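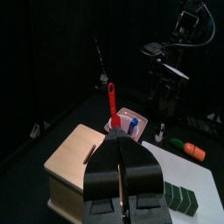 According to one of the Stirnton technicians, the Dratero kit is easy to set up and hard to get the best out of. We wrote that down on the first morning and it is a fair summary of our project.

Dratero hire kit: student project report
2018-11-27

Home | Projects | Reports | Kit hire | Contact

Our group of 4 had the kit on hire from Mestuta for 6 weeks. It came with two arms, the grippers, the wrist cameras and a licence for the teaching software. We were asked to say whether the department should hire it again.

Setting up took 2 days. The manual covers the cabling well but says very little about calibration, and we had to email Mestuta twice. They answered the same day both times.

For the main test we used ordinary things: a red utensil in a cup, a wooden box with a slot in the lid, a few toys. The gripper can hold the utensil upright. Thin items were harder, and we changed the closing force 3 times before we were happy with it.

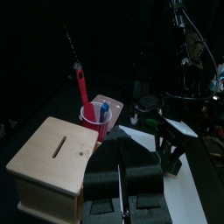
The software records each run and lets you play it back, but it does not let you trim a run afterwards — a bad start means doing the whole thing again. Lighting also matters more than the brochure suggests. With the black table covering we had to raise the camera exposure by hand, and the setting was lost every time we restarted.

We would hire it again for second-year projects. For longer work the Milošević Lab kit may suit better, as its software can be changed by the user. We did not test it.

Shares: 6 | Comments: 3

Comments

Did you ask for the newer manual? Ours had a calibration section. We hired in March.

The exposure thing is still not fixed.

Useful, thanks. What did the hire cost include for spares?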